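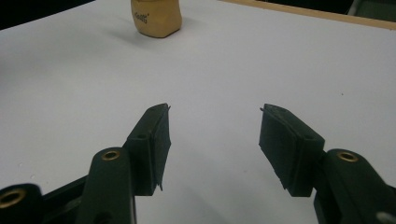

Progress report to the Wondska Fund, second period
Prepared by Vesela Atanasov, 16 Aug 2025

12 shares 4 comments

You asked for a plain account of the reading-at-home grant, so I will start with the number everyone likes. We sent out 2,263 books between the start of the grant and the end of July. The figure is correct. I don't think it tells you much. A book in a mailbox is a book in a mailbox, and our first report treated it as a child reading.

What we know about reading comes from the log cards. Families were asked to mail one back each month, and 196 cards have come in. Most are from households that already used the Zorham branch library before we showed up. Several were filled out in one pen, in one sitting, for the whole month. I have no complaint about the parents who did that. I would have done it too. But I would not put those cards in front of a board as proof of a habit.

Ngata Elementary reports that its second graders are "more engaged with text." I asked what that was based on and was told it was the teachers' general feeling. It may be right. The school also got a new reading teacher this spring, and I can't separate her work from ours.

The Baten site is behind. Two of the four evening sessions planned there were canceled, one for a burst pipe and one for low sign-up. The flyer had the wrong start time, which was our mistake. We have money left on that line and I would like to hold it for now.

Spending is otherwise on plan. Postage ran over and printing ran under, and they nearly cancel out.

For the next period I'm asking to drop the log cards and pay for short phone calls to a sample of families, including ones we have never heard from. It will make our results look worse. I would also like to push back the expansion to a third site until those calls are done. The regional office wants it announced in the fall and I have told them I don't see the case yet.

The budget table follows by separate mail.

Share 12
Comments (4)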